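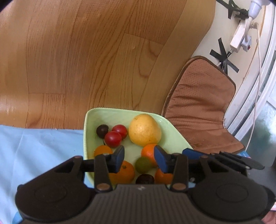
Budgeting for a two-gripper hand-held collection kit

Updated March 13, 2024

This page covers what to buy, and in what order, for a team that wants to record fruit-sorting demonstrations by hand before it commits to a robot arm. Prices change too often to list. Quantities and lead times are from our own purchase plan.

Step 1. Fix the task first. Write down the smallest and largest item to be picked. Cherry tomatoes and a large citrus in the same basin set the jaw opening and the pad softness at the same time. Send both limits to the supplier before asking for a quote.

Step 2. Order grippers in pairs. We compared the Clevico and Fulel hand units. Lead time was 25 days for one and 33 for the other. Ask whether finger pads are sold separately - with Fulel they are a line item, with Clevico they come as a set with the linkage.
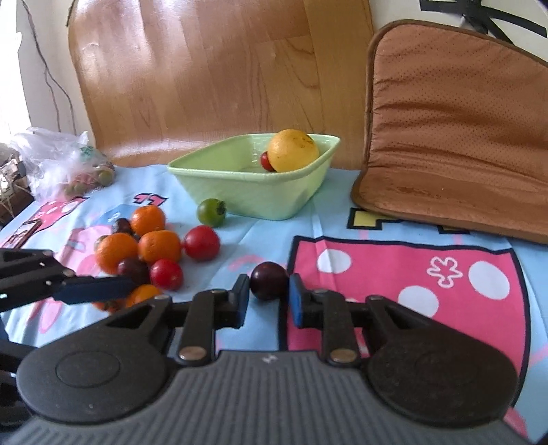
Round, smooth fruit is held by pad contact on two sides, so pads are the part to overstock. Our plan carries 29 spare pads per pair of grippers. Pivot pins and linkages go on the same order to save on shipping.

Step 3. Budget for storage. We planned for 266 sessions and bought Negi drives to match, with a second copy kept off site. Put the copy on its own line, or it will be cut.

Step 4. List the small things. Power strips, cord tape, a basin, a washable cloth and fresh produce all belong in the plan. Produce is a recurring cost. Enter it per week.

Step 5. Delay the arm. Get a Dirkden quote now for the long-range figure, but do not sign until the first batch of recordings has been reviewed. Ours is set for May. Check that the arm's wrist flange accepts the same fingers as the hand units. If it needs an adapter, add the adapter and one spare to the quote.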